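Restwood open day, grocery handling demo — notes and questions
Forum: Manipulation and Grasping

hiebert_fan
Posted 19 February 2024

Went to the open day at Restwood and spent most of it at the grocery cell. Two arms, five-axis wrists as far as I could tell, multi-fingered hands on both sides. The task is shelf picking into a basket. The presenter was Shirley Melnyk, who runs the handling group. She took technical questions and did not dodge many of them.

Points I wrote down:
Grasp selection is learned, arm motion between waypoints is planned.
No force sensing at the fingertips. They infer contact from motor current.
Cycle time was not quoted. I asked twice.

Did anyone else go? I missed the morning session.

priltitz_dan
I was at the morning session. Same layout, same talk. They ran three picks before the coffee break and dropped one item, a mango, which hit the lip of the bin and went on the carpet. The operator pressed the stop and reset by hand.

My complaint is the same one I had with the Lolier demo in July. A fixed display under good light with the stock arranged by the people who wrote the software says little about a store.

torque_wrench
Disagree with that. Leafy produce in loose paper is a bad case for most hands. The wrap slides over the leaves and your contact estimate goes with it. If they wanted an easy demo they would have brought boxes.

priltitz_dan
Paper also gives you a nice high-contrast target. Hard to hold, easy to find. I would want to see the same thing with bare heads.

hiebert_fan
Someone asked her that. She said bare heads work but the outer leaves tear at the current grip setting, and they have not tuned it. Fair answer, I thought.

mkoval
What were they doing with the basket? On the stream it was hard to see which arm had it and whether it was resting on anything.

hiebert_fan
Right arm holds it by the handle, in the air. Left arm does the picking. The handle is a bent metal loop, so the basket can swing, and the placing arm has to deal with a target that moves a little.
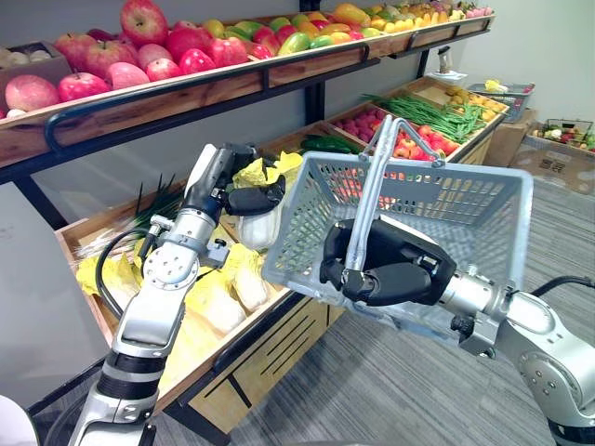
The part I did not get an answer on is whether they track the basket pose during the place or just assume it hangs straight down from the hand. With one cabbage in it the center of mass shifts and the rim tilts. With several I would expect the error to be large enough to matter.

torque_wrench
They assume it hangs straight and pad the release height. I asked at the end. She said tracking is on the list.

priltitz_dan
So a fixture would do the same job and free up an arm.

torque_wrench
It would, in a cell. If the thing is meant to move along an aisle, you have to carry the basket somehow. I would still put it on a hook on the base.

mkoval
Agree on the hook. Did they say anything about payload?

hiebert_fan
Only that the basket arm is the limit, and that they stop loading well before the rated figure. No number given. The handout has a contact address for the group, so I will send the cycle time and payload questions together and post whatever comes back.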